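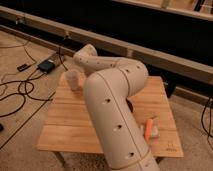
Fig. 2. A light wooden table.

We use cookies to improve this site. Accept all | Manage settings
Search the guides... Go

Section 2: Oiling the top of your Paju table

Your table leaves our Stondon workshop with one thin coat of Fluvell clear oil. Give it a second coat before you start using it, then another each May.

You will need the 907 tin, two lint-free cloths and a pair of gloves.

1. Wipe the top with a damp cloth and leave it to dry overnight.
2. Rub down any raised grain with the grey pad supplied. Work along the grain and brush off the dust.
3. Stir the oil. Don't shake the tin.
4. Pour a small amount on to a cloth and spread it thinly, starting at the far edge. The ends of the boards take up more oil and may need a little extra.
5. Wait for some 46 minutes, then wipe off everything that is still on the surface.
6. Repeat on the underside if the table will stand near a radiator.

Note: Light timber darkens slightly with the first few coats. Try the oil on the underside first if you want to check the colour.

Note: Leaves stored separately should be oiled on the same day as the main top, or the colours may differ for a few months.

CAUTION: Oily cloths can catch fire by themselves. Lay them flat outdoors to dry, or soak them in water before throwing them away.

Do not put hot pans on the table for two weeks after oiling. Cups and plates are fine after a day.

Text by Citlali Beltrán, Broscombe Furniture. Revised 2025-10-29.

Related guides
Section 1: Fitting the legs
Section 3: Removing rings and scratches
Choosing felt pads for hard floors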